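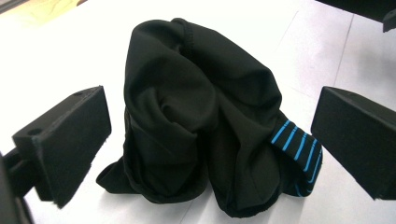 # Chapter 2: Writing the Description of a Used Article

In the first chapter we opened a seller's account and chose a category. Now we come to the part which most beginners do too quickly, the description. A buyer on an online marketplace cannot touch the article, so he or she must trust your words.

At the end of this chapter you should be able to write a title, to name the condition of an article correctly, and to answer the usual questions of a buyer before they are asked.

## 2.1 Two sellers in Stonside

Let us begin with a case. Two sellers in the town of Stonside offered the same model of desk lamp, the Kaimal, on the marketplace Nollo in July. The first seller wrote only "Nice lamp, works, see photo". Her page was opened 262 times and she received 39 questions, mostly about the length of the cable. She became tired of answering, and the lamp stayed unsold until the listing closed.

The second seller wrote five sentences. He gave the height, the length of the cable and the type of bulb. He also mentioned a scratch under the foot, although it is not seen when the lamp stands on a desk. His page was opened 565 times. He received two questions, and the lamp was sold on the same evening.

We must be careful with such a comparison. The second seller had also a lower postage cost, and this surely helped him. Still, the number of questions tells us something about what was missing in the first text.

## 2.2 What is meant by "condition"

The word "good" has a different meaning for each person. For this reason most marketplaces give a fixed list of terms, and the seller has to choose one of them. In this book we use the terms of Nollo: *new*, *as new*, *used* and *for parts*. The marketplace Sater has a longer list, to which we return in section 2.5.

**Task 1.** Take an article from your own home which you would like to sell. Write down its faults first, and only afterwards its good points. Keep the page, as you will need it again in section 2.3.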